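Speaker notes: The Cutlery Drawer Talk
Version for the Skov evening, 16 Nov 2025. Twenty-five minutes plus questions.

(Wait for the lights. Don't start with the joke about teaspoons, it died last time.)

Hello everyone, thanks for coming out for a talk about forks! I know what the programme says, it says "Small-scale domestic sorting", but that was written months ago by me in a grand mood, and it's forks. Forks, knives, spoons, and where you put them down when you've finished drying them.

Quick hands up. Who has a proper divided cutlery tray in their drawer? Keep them up if everything in it is in the right section today. (Pause, let them laugh, look round.) Lovely. You lot at the front with your hands still up can leave early.

I started caring about this when I moved into the flat in Bineck, with a kitchen so narrow that you can't have the drawer and the oven open together. The drawer had one of those trays with five slots, all a bit too short, so the bread knife lay across the top of everything like a fallen tree. I lived with that for far too long. Every meal began with rummaging. Then one February I took the tray out to wash it, left it on the side to dry, and didn't put it back for a week, and in that week I was using three old food tubs on the worktop instead. It was the best the kitchen had ever worked.

(Sip of water. Next slide: the drawer. Yes, it's my real drawer, let them groan.)

So, part one, what goes wrong with drawers. You can't see the bottom of the compartments once they're full. You drop things in from above, at speed, with a tea towel over your shoulder, and the forks lock together. The long-handled things never fit. And there's always a section nobody in the household agrees about, which in my house was soup spoons. Are they spoons? They are. Do they nest with the dessert spoons? They do not. I had a set from Drostia, very pretty, ceramic, and they chipped the moment you dropped anything metal on them.

Part two, open bins. This is where most of my questions come from, so go slowly.

(Next slide. Give them a few seconds to look before talking.)
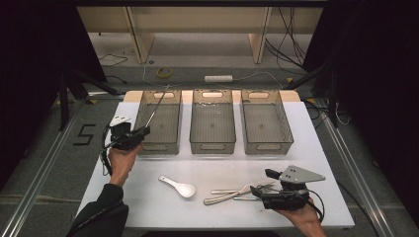 Slide 9. Three grey bins on a board, with a ceramic soup spoon, a fork and a knife still to go in.

What I like in this one is how little there is to think about. Three bins side by side, three utensils on the table in front. The bins are see-through enough that you can make out the grid on the bottom, and that matters more than people expect, as you can tell at a glance that a bin is empty without leaning over it. Mine at home are solid and I'm forever tipping them towards me to check.

Point out the slots in the ends. They're handle openings. I'd pay extra for those. When you've got a bin full of knives you want to lift it from both ends and carry it flat to the table, and a bin with a smooth rim is a nuisance with damp hands.

Then the board. The bins are sitting on a light wooden board along the back edge of the table, and the front is left clear for the things you're sorting. Do this at home! Put the bins at the back, and the muddle at the front. I used to have it the other way round, bins nearest me, reaching over them to get at the pile, and I had my sleeve in the forks every single time.

Somebody usually asks here which bin should have the spoons. My answer is whichever one you reach for first at breakfast. For me it's the left. If you share a kitchen with a left-hander and a right-hander, put spoons in the middle and let the other two fight over the edges.

And the ceramic spoon. Look at where it's lying, a bit apart from the fork and knife. I'd keep that up all the way through, and give it a bin to itself if you've got one to spare. I lost two of the Drostia ones before I learned that. Line the bottom with a folded cloth if you're clumsy like me.

(If running late, skip straight to part four.)

Part three, what it costs. I get asked about the Wuno drawer system a lot, and yes, I've tried it. A friend's kitchen was fitted with the full set and the bill was 2,499, for drawers. They are gorgeous drawers. They close with a sort of sigh. But she has the same spoon trouble I had, only quieter. Bins like the ones on the slide can be had for pocket money, and if you don't get on with them you can put your seed packets in them.

(Don't get drawn into the Wuno thing. Last time it ate ten minutes.)

Part four, the village hall. Some of you will have been to the Skov summer supper, where we wash up for 53 people in a kitchen with one sink. Last year I worked out that we handled roughly 800 pieces of cutlery over the weekend, counting the breakfasts, and every one of them used to go into a single crate, wet, to be sorted "later". Later was always me, at midnight. Now we have a bin for each kind at the end of the drying table, and whoever has the tea towel drops each piece in as it's dried. You don't collect a handful first. One piece, one bin, next piece. It feels slower and we were home before eleven.

Things I'd tell the washing-up team, and you can steal these:
Leave the lids off.
Knives all face the same way, handles towards you.
Big serving spoons don't go in with anything, hang them up.
If a bin is full, stop and swap it, don't heap it.
Labels on the near end, where you'll be standing.

(Demo. Tip out the bag of mixed cutlery on the front table, invite two people up, one with a drawer tray and one with bins. Have the plasters handy. Let it run about two minutes, chat over the noise.)

Questions I expect. Do they gather dust? A bit, if you leave them out, so use the cutlery more often or put a tea towel over the top. Will they go in the dishwasher? Check yours, mine warped slightly and still work. What about teaspoons? (Here you may do the teaspoon joke if they seem friendly.) Teaspoons go in a mug by the kettle and I won't be argued with.

Thank them for having me, remind them the hall needs its chairs stacked, and get the cutlery back from the demo people before they wander off with it. The fork with the bent prong is mine as well.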